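Windton lab adds second teaching station

2021-12-01

The teleoperation group at Windton has a second station up and running in the back half of the workshop. It went in during November and is set up the same way as the first, so anyone trained on one can sit down at the other.

An operator holds a pair of hand controllers and the arms on the table follow. Every run is recorded from start to finish, with the arm positions saved alongside the video from the wrist cameras. Those recordings are what the arms learn from.

Chelsea Hebden is in charge of the task list for the winter. She has kept it short: picking up foam cubes, setting one cube on another, and turning a cube so that a given face is on top. The target is 1000 good runs for the cube tasks before the group moves on to anything with a lid or a zipper. As of this week there are 145.

Runs where the operator fumbles and recovers are being kept. Runs where the operator gives up are kept too, but in a separate folder — please use the reject pedal and don't just stop recording. Donnie Haldane went through the early batches and found 50 files that ended with no label at all. He has asked that each operator check the last file before leaving the chair.

Two changes to the routine. Cubes should start in a different arrangement each time, including leaning on each other, as the first batches had them too neatly lined up. And operators should work from the wrist view on the monitor for at least half of each session. It is slower at first, and the depth takes some getting used to.

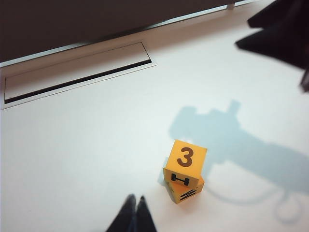
Wrist view during cube practice, with the 3 face up on the leaning cube.

Sessions run an hour with a break in the middle. To sign up for a slot on either station, see Donnie or write your name on the sheet by the door. New operators need one practice session with Chelsea before their runs go into the set.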